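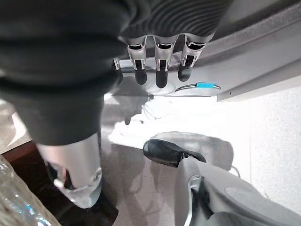

Session 2: Getting ready for the interview

Job Search Skills, Udthorpe evening course
Handout updated 2026-07-23

Right, so last time we did covering letters and I sent you all home with the Ledesma advert to pull apart. Keep hold of it, you'll want it again for the exercise at the end. This week we're on interviews, which I know is the one half of you signed up for (and the one the other half have been dreading).

Reading the advert again

I know, I know, you've read it. Read it again the night before with a pen. Underline every verb. "Arrange", "check", "chase", "report": those are your questions, more or less, because whoever wrote the advert usually writes the interview too. Next to each verb, put one thing you've done that matches. It can be from a paid job, from college, from running the under-nines' football kit rota. If there's a verb with nothing beside it, work out what you'll say about how you'd learn it.

Telling a story that has an end

Most people are fine at starting an answer and hopeless at stopping. I'm one of them! What helps me is a four-part shape: where you were, what the problem was, what you did, how it came out. Say "I" for the bits you did and "we" for the bits the team did. Panels do notice when it's "we" all the way through, and they'll ask.

Here's one from my own working life. I was in the stores office at Rumura and we had a backlog of 1,330 unmatched delivery notes. I sorted them by supplier first, found that 108 of them were plain duplicates, and got those cleared before lunch on the first day. Then I asked to ring the biggest supplier myself and we agreed a simpler reference number. The backlog had gone by October. That takes me under a minute and a half to say out loud, and it'll answer a question on organisation, on initiative or on dealing with suppliers, depending on which bit I lean on.

Have a go at writing two of your own. Notes only, please, no full sentences. If you write it out properly you'll recite it, and it'll sound like a train announcement.

Awkward questions

"What's your biggest weakness?" Pick a real one that won't sink you, then say what you do about it. "I work too hard" makes everyone's eyes glaze over.

"Why did you leave?" Short and civil. One sentence on why, one on what you want next. Don't slag off your old manager, even if they've earned it.

"There's a gap here." Yes, there is. Say what it was (caring, illness, looking for work) and move along. You don't owe anyone your medical history.

Your questions for them

Take two. Someone always asks me whether pay is off limits and I'd say it isn't, but leave it until they've shown some interest. Good standbys are "What would you want done in the first few weeks?" and "Who would I be working with most?"

Exercise, in pairs

One of you is the panel at Purano, hiring a bookings assistant. The other is the candidate. Use the question sheet from the front desk, ten minutes each way, then swap. Panel: write down one answer you remember and one that went on too long.

For next time

Bring your story notes and the Ledesma advert. We'll be doing phone interviews, so have your mobile charged.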